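Speaker notes: Where Old Clothes Go
Gralwood Library evening talk, 12/12/23

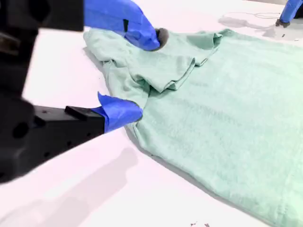 Slide 1: Pale green T-shirt on a white table.

Slide 1. Welcome people and wait for the door to close. Start with the question: what did you do with the last shirt you stopped wearing? Take two or three answers, then move on.

Slide 2. The Prurncombe drop-off bins. We weighed what came in during July — 1359 pounds from 97 households. Mention that shoes were weighed separately and are not in that total.

Slide 3. Sorting. Wearable items go to the Multel shop. Stained or torn cotton is cut for wiping rags. Blends are harder to place, and Soylu takes them by the bale for padding. A bale is almost 400 pounds, so we store them until there is enough for a pickup.

Slide 4. What we can't take: anything damp, anything with oil or paint on it, pillows. One damp bag can spoil a whole bin. Say this slowly, people write it down.

Slide 5. Repair. Pass around the darned sock and the patched elbow. The repair table fixed 65 pieces over the same month, mostly hems and buttons. Zippers take longest.

Slide 6. Bin locations and hours. Leave this one up during questions. Handouts are on the chair by the exit.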